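Dunbar Community Forum
Home and Kitchen » Tidying and Storage
Thread: Paper bag for the cups and sugars, good idea or bad idea?
Views: 3000

dutari_tea
Posts: 138
Sunday, September 8, 2024

Good evening to all. Please excuse my English, I write slowly and I check the words.

My question is about storage of the tea and coffee things between our neighbours' mornings at Bomen. Until July we kept everything in a plastic tub with a lid, but the lid has cracked and the tub takes the whole shelf. Now I would like to use the paper gift bags which people leave behind after they bring a present. They are pretty, they fold flat when we don't need them, and they have a handle. I have a nice white one with a red shape like a lantern and firecrackers on it, so I thought it could carry the paper cups at least.

My worry is the handle. It is a thin white ribbon, and I don't know how much such a ribbon can carry. Has anybody used this kind of bag many times? 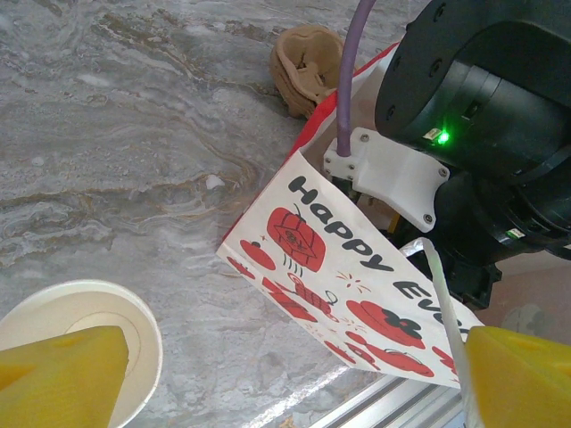
scone_or_scon
Posts: 531

I'd use it for cups and nothing heavier. A ribbon handle is only as good as the hole it goes through, and the paper tears well before the ribbon does. Stick a bit of cardboard in the bottom and carry it with your hand underneath.

Also keep it off the floor of the car. Ask me how I know.

flatwhite_Dota
Posts: 324

Disagree with the whole plan, sorry. Paper bags drink up any damp and then your cups smell like the cupboard. Get a new tub. The op shop near me always has a pile of them by the door and they cost next to nothing.

dutari_tea

Thank you both. I understand the point about the damp, but our cupboard is dry — it stands beside the hot water — and I prefer not to buy another plastic thing if I can avoid it.

The cardboard in the bottom I will do tomorrow. I have also one more question, it is about the sugars. At the moment the small packets stand upright in a pink cup, the sugar together with the other packets, white and green and tan. It looks cheerful on the table and the people find what they want. But is it better to sort them before packing?

scone_or_scon

Leave them in the cup! Pop a freezer bag over the top with a rubber band and the whole lot goes away in one go. Sorting sugar packets is a job for someone with no washing up.

flatwhite_Dota

And then one packet at the bottom splits and you've got ants. Tip them out every time, chuck the torn ones, put the rest back. It takes a minute.

dutari_tea

I have thought about both opinions and I wrote an order of work for my cupboard door. Please correct me if something is not clever.

1. Wipe the table first. Ours has a marble pattern in light grey and beige, and spilled sugar hides in it very well, so go over it also with the dry hand.

2. Bring the cups and cartons together in the middle before anything goes into a bag. The black cup with the white label band and the red carton travel separately from the plain paper cups. The pink cup stays at the back until the end, in case somebody still wants a coffee.

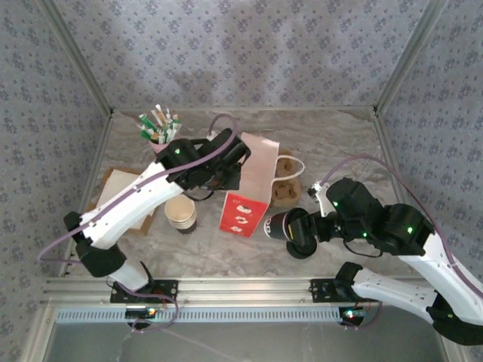

3. Put the cardboard into the bag, then the unused paper cups, one inside the other, with the rims up.

4. Tip out the packets, throw away the torn ones, put the good ones back and close the cup with the freezer bag.

5. Carry the bag from below. The ribbon is for hanging only.

scone_or_scon

Looks good to me. I'd swap 3 and 4 so your hands aren't sugary when you get to the cups.

flatwhite_Dota

Fair enough, at least you're tipping them out. Still reckon you'll be back here asking about tubs by Christmas.

dutari_tea

It is possible. I have changed 3 and 4 as suggested. Does somebody know if baking paper in the bottom would be better than cardboard, or can I use the two together?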